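Automation in a Textile Rental Laundry: Effects on Work and Workers

Student project report
Submitted 2021-04-25

Summary

This report examines how the introduction of automated equipment has changed daily work at the Brillano textile rental laundry in Musville. The plant washes, dries, folds and returns work clothing, towels and cleaning cloths for hotels, clinics and small workshops. Our project group studied the sorting and folding areas, interviewed employees on both shifts, and visited the test area where two-arm handling of small cloth items is being tried. We found that automation has taken over a large part of the lifting and carrying, while the handling of soft items is still done mostly by hand. Employees reported less strain on the back and shoulders but more time spent watching equipment and dealing with stops.

1. Background

Brillano began as a hand laundry and moved to its present building in 2000. The washing line was automated first. Conveyors between the washers and dryers followed, and the most recent change was the Prorkero sorting system, which reads a tag sewn into each garment and sends it to the correct customer bin. The system was installed by Leinonen, a contractor that also trains the operators and answers service calls.

The plant has 82 employees, of whom 51 work in production. The remaining staff are in transport, customer service, maintenance and administration. Production work is divided into receiving, washing, drying, folding and packing. Before the sorting system was installed, most new employees started in receiving, where soiled bags were opened and sorted by customer on long tables.

2. Purpose and questions

The purpose of the project was to describe what automation changes for the people who work alongside it. We worked from the following questions:

Which tasks have been removed, and which have been added?
How do employees describe the physical demands of the work before and after?
What training was offered, and was it seen as sufficient?
Which tasks are still done by hand, and why?

3. Method

We made four visits to the plant in April and followed the work in receiving, folding and packing. Interviews were held in the break room during paid time, by agreement with the plant management. Taking part was optional. Answers were written down by hand and shown to the employee before being used. We also read the job descriptions for production staff in the old and the new version.

Our material has limits. The visits were short, and we were not present on a night when the plant ran a full load for the hotels. Employees who had left the company could not be reached, so their views are missing.

4. Results

4.1 Tasks removed and tasks added

The clearest change is in receiving. Employees no longer carry full bags from the dock to the tables, and sorting by customer is done by the Prorkero system. One person now feeds the system and another clears misread items. A garment with a damaged tag drops into a side bin and has to be identified by its label, color or cut. Several employees said that this part of the job depends on knowing the customers well, and that new colleagues find it difficult.

New tasks include daily cleaning of the readers, restarting the line after a stop, and filling in a fault log. The fault log was mentioned often. Employees with long service felt that it took time from the work itself, while maintenance staff considered it the most useful change of all.

4.2 Physical demands

Employees in receiving described fewer heavy lifts. Some said that they now stand still for longer periods and that their feet and lower legs are more tired at the end of a shift. In folding, where less has changed, the complaints were the same as before: wrists, thumbs and neck. Noise was raised in both areas - the conveyor is louder than the old carts.

4.3 Training

Leinonen held one training day for each shift. Employees thought the instruction on safe stopping was good. They wanted more practice in clearing jams, which was covered only briefly. Those who were absent on the training day learned from colleagues, and the routines now differ slightly between the two shifts.

4.4 Work that is still done by hand

Flat items such as sheets pass through a folding machine. Small and soft items do not. A shirt or a cleaning cloth comes out of the dryer in a different shape each time, and the person at the table finds a corner or a seam by feel, shakes the item out and folds it in one movement.

In the test area, this task is being tried with a pair of blue arms set on opposite sides of a white table, each with a camera at the wrist. The work is done on one piece of cloth at a time. Both grippers must take hold of the fabric before it can be spread, and the bunched folds make it hard to tell where an edge begins. 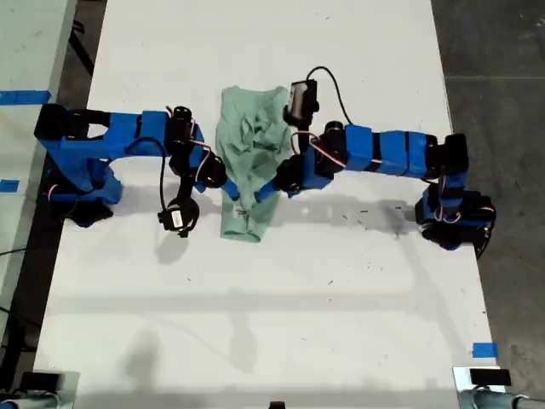

5. Discussion

Employees in folding were asked how they viewed the tests. Most were curious and a few were worried. A common opinion was that help would be welcome with cleaning cloths, which are dull to fold and arrive in large numbers, but that work clothing should stay with people, who also check for missing buttons and torn pockets. If folding is automated without a plan for this inspection, it will have to be placed somewhere else in the process.

We also note that receiving used to be the place where new employees learned the customers and the garments. With fewer people there, the plant needs another way to pass on this knowledge. Management stated that rotation between areas is under review, though no date has been set.

6. Recommendations

Repeat the jam-clearing training in small groups, on both shifts.
Agree on one written routine for restarting the sorting line.
Provide standing mats at the feeding station.
Include employees from folding in the planning of further tests.
Shorten the fault log to the items that maintenance uses.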